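Zimik kitchen scene pack – is the dual-arm licence worth it?

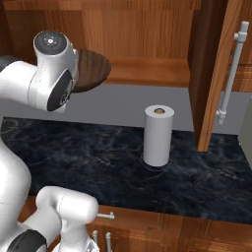

Pilar Gallardo
I'm looking at the Zimik simulation kit for a two-arm kitchen project and have the trial installed. The full licence is 1,320 a year, against 400 for single-arm. My tasks are simple: pick up light upright objects from a counter, open and close cabinet doors by the bar handle. Does the dual-arm version handle contact on thin handles properly, or will I spend April tuning friction? Also, can the counter and cabinet finishes be changed, or is the dark marble fixed?

Agustina Vergara
We've run the dual-arm licence for 17 months. Handle contact is acceptable once you drop the physics step. At the default step the fingers sink into the bar and the door jitters on release. Halve it and the problem mostly goes away, at the cost of slower runs. On our workstation we went from 64 parallel scenes to fewer than half that.

Finishes can be changed. Counter, cabinet and wall colours sit in a materials file, and you can randomize them per episode. Handle shape is fixed to the cabinet model, so a knob in place of a bar means importing your own.

The weak point is arm-to-arm collision. The checker is off by default – turn it on before you record anything. Paper towel rolls are also modelled as rigid cylinders, so don't expect the paper to tear or compress.

Tririne
Never used the dual one. Single arm was fine for me, doors included. Ask Zimik for an extension on the trial, they gave me one.

Huterier
Agree with Agustina on the physics step. Check the hinge damping too, it's set very low and doors swing back on you.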